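Clalcombe Share House: Bathroom Shelf and Dresser FAQ
Last updated 31 May 2026

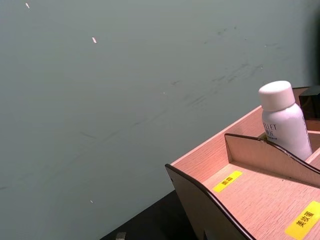
Where do I put a bottle that's too tall for the front of the organiser?
In the back compartment, standing up, with its lid on. The front is for short things such as jars and sponges.

Do I have to label everything?
You have to label the spot. Face cream goes where it says face cream. Kevser did her labels in Chinese to get some practice in, and the rest of us have learnt two new words against our will.

What about things without a spot?
They get 7 days on the dresser, then they go in the Prothero bag under the stairs. Emmett's beard oil has been in there since July and seems happy.

How do I get a sticker off bare wood?
Warm it with a hair dryer and peel slowly. Frauke used a butter knife once. We have one fewer butter knife and a new groove.

Can I wipe the organiser down with a wet cloth?
Damp, please. Wring it out, wipe, then leave the thing empty for 30 minutes before you load it up again.

My sponge has gone a funny colour. Keep or bin?
Bin. You knew that before you asked.

Who do I complain to?
Corinne. She'll add it to the list.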